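Subject: Re: [pumel-swap] What goes in the goody bags, and what do we do with the bags?

Dear all,

Thank you for the flood of replies, and sorry to have been so slow with mine. I had the kettle on three times this afternoon and forgot it every time, so you can imagine how the rest of the day has gone.

To begin with Melur's message, which I'll quote for anyone who only gets the digest:

> On the October swap, Melur Ong wrote:
> I have a drawer of carrier bags that I can't bring myself to throw
> out, the thin see-through sort from the takeaway and the corner
> shop. Would they do for the sweets table? And can anyone tell me
> the best way to store them? Mine burst out every time I open the
> drawer. I must have 64 in there, and yes, I did count them.

Melur, they would do beautifully, and you needn't iron them flat or whatever it was your sister suggested! A few creases won't bother anybody. The cheerful ones with a thank you and a smiley on are my favourites, as they save us writing a label.
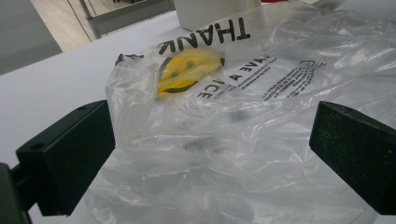
1. Getting the bags ready

Give each one a good shake over the sink and look along the bottom seam, where they always go first. Anything with a split goes in the soft plastics collection at Clirberg. If a bag still smells of curry, please let it go, however fond of it you are.

I like to lay a bag down on the table and smooth it from the closed end towards the handles, so the air has somewhere to go. Then fold it in thirds lengthways and roll it up, and it will sit in a drawer quite peaceably. My mother tied hers in knots, and I spent half my childhood picking them undone again, so I can't recommend that.

2. Filling them

Heavy things first, and stand them upright if they will stand. The little M&M's tubs are ideal for this, being a nice solid cylinder with a lid, and once one is in place the rest of the bag seems to gather itself round it. Soft things and paper can go down the sides. Please don't fill to the top, or there's nothing left to hold it by. 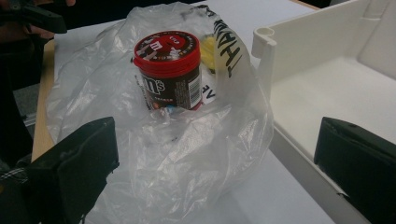

Kovačević wondered whether we ought to be giving out plastic at all, and whether paper bags might be kinder, even at the extra cost. Cuno sells them in boxes of 500, apparently, and two boxes would see us through until we are all very old.

I do take the point, and I'd be happy to move over to paper one day. But 1,000 paper bags have to live somewhere, and the hall cupboard is full of bunting. We already have Melur's drawer, and I dare say most of you have one like it, so I'd like to see those used up first. Could we talk about it properly over tea, when people have had a chance to think?

As for the tubs, do bring your empties as well as your full ones. They are just right for buttons, drawing pins, seeds, hair grips, all the bits that end up in the bottom of a bag. I keep one by the sewing machine and another in the car for parking change. Leave the label on if you like it, I always do. 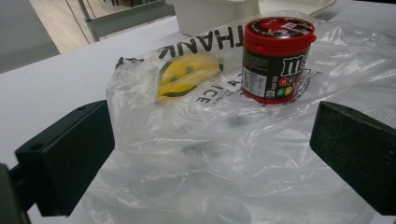

Tubs can be stood on top of a folded bag on the swap table, and then whoever takes the tub has something to carry it home in. We did it that way last spring and nearly 17 went in the first half hour, which pleased me no end.

If you are bringing sweets, sealed ones only, please, and leave any nutty ones at the far end by the window so that parents can steer round them.

3. Setting out on the day

A plain table with a pale top is best, as see-through bags vanish on a patterned cloth. I put the loose bags on the left and an open box on the right, a shallow one, so that people can reach in without tipping it over. Any plastic box will do if it has decent sides.
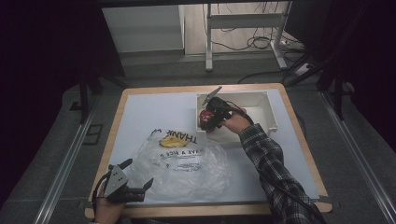 4. What I still need from you

Someone with a spare folding table, please, and another pair of hands from nine in the morning. Pumel have said we can have the room until four, but we do have to sweep up afterwards and put the chairs back in the stacks they were in.

Melur, bring the whole drawer if you can manage it, and I'll show you the rolling trick while the urn heats up. If anybody has a better way of doing it, do write to the list, I'd love to hear.

With love to all, and apologies again for going on so,

Your swap table organiser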